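Blue painters tape on a gray workbench top – how long can it stay down, and how do I get it off clean?

Asked by Drita Tomić
1029 views

Hi all. Quick one hopefully, I'm between things.

We have a shared bench at work, flat gray top, matte, no idea what the finish is. Painted board or some kind of coated sheet, nobody kept the paperwork. We divide it up with blue painters tape so each job has its own area and parts don't migrate. Works great. Problem is the tape has been down since July and the edges are getting fuzzy, and I tried lifting one end this morning and it tore into little strips. Left a sticky line too.

So
– how long is too long for this stuff
– what takes the residue off without leaving a shiny patch on a matte top
– is there a way to lay it square? Mine always wanders. I start at one side and by the time I get to the other it's crept up. Bench is 4 feet deep and a bit longer than that across, so small errors turn into big ones.

I don't want to use permanent lines, the layout changes every couple months. And please don't say "just buy a new top", not happening this year.

Thanks in advance
Drita

Shared 4 times

Stojan Kos
Hair dryer. Low heat, pull slow, low angle. Goo Gone for the rest. Done.

Hatice Toprak
Went thru exactly this with a sewing studio I help run. Cutting table, gray, matte, tape grid all over it. Some notes, sorry for the order.

How long – check the inside of the roll. Ours said 14 days, others go a lot longer, depends on the grade. After that it may still come up fine or it may not. Sun is what kills it. Our end by the window was awful, other end peeled like new. If your bench gets afternoon light I'd swap that side more often and leave the rest.

Getting it off. Warm it first like Stojan says. Don't yank straight up. Fold the tape back over itself and pull low, slow. If it shreds, come at it from the other end, sometimes it's happier that way. For the little bits left behind use a plastic scraper or an old gift card. No razor blades!! A scratch on matte shows forever.

Residue. Start with the mildest thing. Warm water, drop of dish soap, cloth laid on it about 15 minutes, then rub with your thumb thru the cloth. That got most of ours. Then rubbing alcohol on a rag, but TEST UNDER THE EDGE FIRST, if it's paint the alcohol can lift it. Skip acetone. Skip the green scrubby pads too, those are what make the shiny patch. And if you use anything oily (citrus stuff, cooking oil, wd40) wash with soap after or the new tape won't stick.

You might get a ghost line where the tape protected the top from grime. That isn't damage, the rest of the bench is just dirty. Wash the whole thing and it mostly evens out. Mostly.

Velimir Petek
The laying it square part, as the others skipped it.

Don't eyeball it from one end. Measure from the same bench edge at both sides, pencil tick, then a string or a chalk line between the ticks. Pencil is easier to wipe than chalk on matte, chalk gets in the texture. Stick down the first few inches, unroll the whole length in the air, pull it tight so it's just above the surface, sight along it, THEN lower it and press from the middle out. If you press as you go the roll steers you. That's the creeping you get.
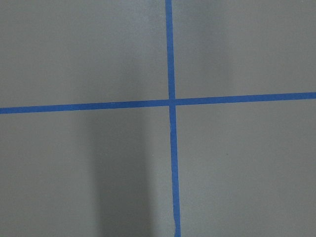 Lines going off don't matter much if all you need is "my stuff, your stuff". It matters when people start measuring from the tape. Then you want one good line and everything else squared to that one. Long line first, check it, then the cross line using a framing square or the 3-4-5 trick. Look at the sideways strip here, it climbs as it goes right, just a few degrees, and the up and down one leans a bit as well. So I wouldn't trust the corners where they meet to be true. Fine as a divider, I wouldn't line up a jig on it. Also the overlap in the middle, where one strip goes over the other, is two layers thick. If things slide across your bench that's the spot they'll catch and the first place to start lifting. I cut the second strip and butt it up to the first instead, bit fussier but it lays flat.

For the fuzzy edges, run a fingernail or a spoon along both sides right after you put it down. Wipe the bench and let it dry before, obviously. Cheap rolls tear ragged no matter what you do, a fresh roll cut with scissors is better than ripping it off by hand.

If you change the layout every couple months just make that your replace date and you'll never have the residue problem again.

Drita Tomić
Thank you!! Did the soap and cloth thing at lunch and the line is nearly gone. Haven't dared the alcohol yet. Going to try the pull-it-tight method on the long line tomorow, I definitely press as I go so that explains a lot.

Comments (4)

Kalliopi Antoniadis
Does the spoon thing work on a textured top? Ours is kind of pebbly and the tape only sticks to the high spots.

Velimir Petek
Sort of. Use a wallpaper seam roller if you have one. It'll never stick as well as on smooth tho.

Kalliopi Antoniadis
Ok will try, ty

Stojan Kos
Still say hair dryer.

100 people found this page helpful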